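Estantería modular Skeltico 104

Fabricante: Tiedemann
Distribución: Saveo
Referencia de catálogo: 2981
Familia: almacenamiento auxiliar para interiores

Presentación

Skeltico 104 es un sistema de estantería de sobremesa y de pared destinado a cocinas, despensas, talleres domésticos y dependencias de centros educativos. El sistema se compone de montantes metálicos, baldas perforadas, collarines de apoyo y una serie de accesorios colgantes que se adquieren por separado. Todos los componentes comparten un mismo paso de montaje, de modo que una instalación existente puede ampliarse sin sustituir las piezas ya colocadas.

La serie fue proyectada por Lutz Reinholz para la gama Cendcombe, dejó de formar parte de ella con la última revisión del catálogo y se comercializa desde entonces con denominación propia. Los accesorios de la gama Cendcombe siguen siendo compatibles, salvo los soportes de esquina de primera generación, cuyo diámetro interior es inferior al de los montantes actuales.

Composición del conjunto básico

El conjunto básico se suministra desmontado e incluye los montantes, dos baldas, los collarines correspondientes, las conteras niveladoras y la llave de apriete. No incluye tornillería para fijación mural, que deberá elegirse en función del tipo de paramento. Las baldas se entregan con película protectora en ambas caras; conviene retirarla antes de introducir los montantes por los orificios, ya que una vez apretados los collarines el borde de la película queda atrapado.

Los montantes se presentan en acabado cromado o lacado mate. Las baldas están disponibles en blanco veteado, gris claro y antracita. El acabado de los collarines corresponde siempre al del montante.

Montaje

La instalación debe realizarse sobre una superficie plana y estable. Se recomienda presentar primero los cuatro montantes en la balda inferior, apretar los collarines a mano y comprobar la horizontalidad antes del apriete definitivo. La balda superior se coloca a continuación, siguiendo el mismo procedimiento. Un apriete excesivo puede marcar el cromado; el par indicado en la hoja técnica es suficiente para la carga máxima declarada.

Cuando el conjunto se apoye sobre encimeras de piedra o de material compacto, deberán utilizarse las conteras de base blanda. Las conteras rígidas se reservan para suelos de taller y superficies de hormigón.

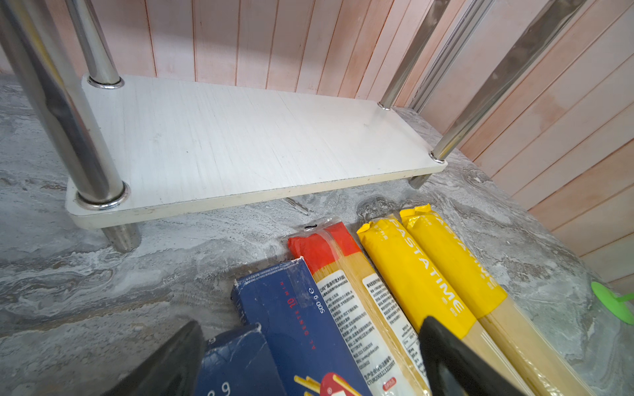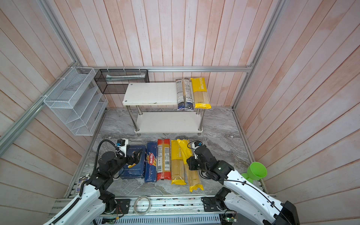
Carga y distribución del peso

La carga máxima admisible se refiere a peso repartido de manera uniforme y figura en la etiqueta adherida a la cara inferior de cada balda. Los objetos de mayor peso se situarán en el nivel inferior y cerca de los montantes. No se admite la colocación de aparatos que generen vibración continua, como molinos, compresores o centrifugadoras, excepto si se instala el refuerzo transversal opcional.

En configuraciones de más de dos niveles es obligatoria la fijación del conjunto a la pared. La misma exigencia se aplica, con independencia de la altura, a las instalaciones situadas en aulas, comedores escolares y zonas de paso.

Accesorios

El catálogo de accesorios comprende ganchos simples y dobles, barras portautensilios, separadores verticales, cestas de rejilla y portadocumentos de pared. Las cestas y los ganchos se cuelgan directamente de la barra y no requieren herramientas. Los portadocumentos precisan dos puntos de anclaje como mínimo. El peso contenido en los accesorios colgantes computa a efectos de la carga máxima del nivel al que estén sujetos.

Los separadores verticales se fabrican en una única altura y no deben recortarse. Para baldas de fondo reducido existe una versión específica, que deberá solicitarse de forma expresa al formular el pedido.

Limpieza y conservación

Las piezas cromadas se limpiarán con un paño suave y jabón neutro, y se secarán a continuación. Queda desaconsejado el empleo de lejía, amoniaco, productos descalcificadores y estropajos de cualquier clase. Las baldas admiten limpieza con paño humedecido; los derrames de aceite, vinagre o zumos cítricos deberán retirarse con prontitud.

Se aconseja revisar el apriete de los collarines una vez transcurrido el primer mes de uso y, posteriormente, con periodicidad anual. En locales húmedos o próximos a la costa, la revisión se realizará cada seis meses e incluirá la inspección de las conteras.

Garantía y repuestos

El sistema dispone de la garantía legal aplicable en el país de compra. La cobertura comprende defectos de fabricación en montantes, baldas y collarines. Quedan excluidos los daños derivados de sobrecarga, de la modificación de las piezas o del uso de productos de limpieza no autorizados, así como la instalación en exteriores.

Las conteras, los collarines y la llave de apriete pueden solicitarse como repuesto individual. Para tramitar la solicitud es necesario indicar la referencia 2981, el acabado y el número de lote impreso en el embalaje. En ausencia del embalaje, el lote puede consultarse en la etiqueta de la balda inferior.

Pedidos y plazos

Los pedidos se tramitan a través de Saveo o de los distribuidores autorizados. Las solicitudes recibidas antes del mediodía se preparan en la misma jornada laborable, con excepción de los viernes, en los que el almacén cierra a las 13:00. Durante el mes de diciembre los plazos de entrega pueden ampliarse, en particular para el acabado lacado mate, que se fabrica por series.

Los centros públicos y las entidades que adquieran más de diez conjuntos pueden solicitar oferta formal con desglose de portes. La oferta tendrá una validez de treinta días naturales desde su emisión. Las devoluciones se aceptarán únicamente con el embalaje original completo y siempre que los collarines no hayan sido apretados.

Documentación disponible

Hoja técnica Skeltico 104
Instrucciones de montaje y fijación mural
Tabla de compatibilidad con accesorios Cendcombe
Declaración de materiales
Formulario de solicitud de repuestos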